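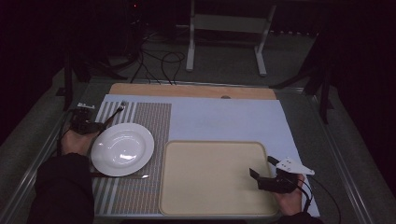
What does an operator need in order to show a robot a two-handed task with Jornance?

A pair of hand-held grippers, a table, the objects used in the task and a short training session. The robot itself can be in another building or still on order.

CLAVNESS, 28/04/2021 – Fastar today released Jornance, a package for recording manual tasks and converting the recordings into training data for two-arm robots. The package consists of two cabled hand-held grippers, a head-worn camera, a camera for each gripper, and recording and export software. It replaces the Fastar teach pendant workflow for tasks in which both hands take part, and it can be used alongside the company's existing remote control station.

Operators hold one gripper in each hand and carry out the task at normal table height. The jaws are opened and closed by hand. Jaw opening and gripper pose are logged at 100 Hz on a common clock with the camera streams. Marker plates mounted on top of the grippers give the tracking software a fixed reference on each tool, so that the position of the jaws is known in relation to the table and to each other.

The fingers on the hand-held units have the same geometry as the fingers supplied for the robot arms. A grasp that works at the table with the hand-held unit is therefore a grasp the robot can attempt without a change of approach angle or finger width. Operators can't use their own fingertips to correct a bad pick, and the training guide asks them to put the object down and grasp it again if it slips. Recoveries of this kind are kept in the recording and tagged.

Tableware is the first supported task family

The first release includes four reference tasks, all using tableware. They cover picking up a fork beside a plate, moving cutlery to a serving tray, laying a place setting from a tray, and passing an item from one gripper to the other. Flatware was chosen as a starting point on technical grounds. Forks and knives are thin, reflective and close to the table surface, and a few millimeters of error in height is enough to cause a missed grasp or a finger strike.

The reference set contains 534 demonstrations recorded at the Fastar site in Clavness. Each one comes with synchronized video, gripper poses, jaw opening and a task label. Demonstrations that ended in a drop or a missed grasp are included and marked as such. Customers can leave them out at export with a single filter setting.
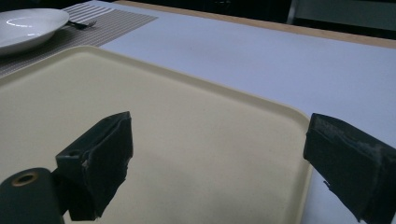
One member of the preview group objected that a camera mounted this close to the fingers sees too little of the table to be of use on its own, and asked why Fastar did not put the budget into a better overhead view. The same member added that remote control had given their team cleaner joint data, and that they would be slow to give it up.

Fastar's position is that the two methods answer different questions. Remote control records what the robot arm did, including joint angles and motor current, and it is still the better choice when the arm has to work near its limits or around fixed equipment. Hand-held recording captures how a person approaches an object and what the second hand is doing in the meantime. It is faster to set up, and the operator feels contact directly through the tool. The gripper camera is intended for the last part of the approach, where the view from the head is often blocked by the hands. The software accepts recordings from both sources, and the export format is the same.

Workflow

A recording session has a fixed order. The operator places the objects, starts the clock, shows both grippers to the head camera for calibration, carries out the task and returns both grippers to an open position. The software then checks the file for lost tracking, dropped video and jaw readings out of range. Files that fail the check are held in a separate folder and are not exported unless the user releases them.

Fastar recommends 100 demonstrations per task as a starting quantity, with the object positions changed between takes. The plate, the cutlery and the tray should all be moved, and the operator should not aim for the same path every time. Uniform recordings produce a policy that fails when the table is laid slightly differently – a known problem from the pendant workflow.

Both hands are recorded from start to finish, including the hand that is waiting. Early builds trimmed the idle hand to save storage. This was changed after tests in January, when policies trained on the trimmed files moved the free arm into the path of the working one.
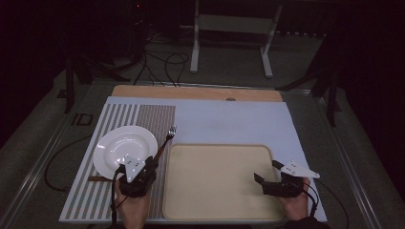
Table-setting station: fork in the left hand-held gripper, right gripper open beside the serving tray.

Availability

Jornance ships from Clavness to customers with a Fastar two-arm controller or a current research license. The reference set is included. A second task family, covering folded textiles, is in preparation under the project name Nanayakkara and will be supplied as a data update. No hardware change is needed.

Existing users of the remote control station can import their old recordings after converting the time stamps. The conversion tool and its instructions are in the support area, together with the cable routing guide and the calibration sheet.

About Fastar

Fastar develops grippers, controllers and recording tools for two-arm robots. The company is based in Clavness.

Press inquiries and requests for loan equipment: Fastar press office, Clavness.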